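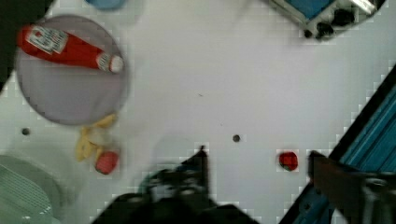 Ticket 2803
Opened: February 18, 2026
Product: Reltero play kitchen, full food and cookware set
Bought from: Pichler
Raised by: Fustness Playroom
Status: open, waiting on supplier

Problem as reported
Parts list doesn't agree with what we were sold. The leaflet has 31 pieces, the Pichler product page has 39, and the till receipt just says "set". We'd like to know which number is right before we tick the delivery off. We have also been told the plate is the wrong one, and I don't believe that yet.

First reply from Renditier support
Asked us to check the outer box for a second inner bag. Done. There is no second inner bag. Asked us to check again. Done again, same result. I don't see how a bag was meant to turn up between the two emails.

Second reply
Said the larger number "includes accessories". Asked which accessories. No answer to that part. They did send a link to a page about washing.

What we tried
1. Laid the food and cookware out on the white table and went through the leaflet line by line. The leaflet drawings are tiny and the apple and the tomato look the same in them, so that line stays undecided.
2. Compared the leaflet code with the code on the lid of the box. Both end 1440, so it isn't a simple case of the wrong leaflet in the wrong box.
3. Looked at the July version of the leaflet on the Renditier site. Same drawings, different order, and the total has been taken off altogether. Make of that what you like.
4. Tried the plate against the leaflet. The leaflet calls it "dinner plate, grey". Support says ours should be white and offered to swap it. I have said no for now. I'm not posting back a plate that matches the paper it came with.
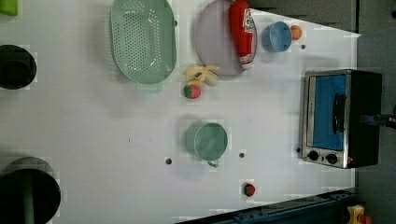

The "missing colander" line in Renditier's third email can be struck out. They wrote that our batch went out without one and that a replacement would follow in ten working days. I don't know where they got it, as we never said so. The mint green colander is on the table with the rest of the cookware, to the left of the plate with the ketchup on it, and it has its handle. Please don't send another. The same email lists the banana as "whole, yellow", and ours is the part-peeled sort, so either the list is old or it belongs to some other set.

Still open
- Which total is correct, the leaflet or the shop page.
- Whether the light blue cup counts as cookware or as one of the accessories.
- What the small orange ball is. The leaflet has an orange under fruit, and it may well be that, but I'd like it from Renditier in writing.
- Whether the toaster oven has its own parts list. Support says it does and that it was "in the usual place". We have looked in all the places I'd call usual.

Update, same day
Pichler rang back. They say their page was copied from Renditier and they won't change it until Renditier tells them to. Renditier say the page is Pichler's business. I've asked both to reply on this ticket so that each can read what the other has said.

Please leave the ticket open. It was closed once already by the automatic reply, with the reason given as "customer satisfied".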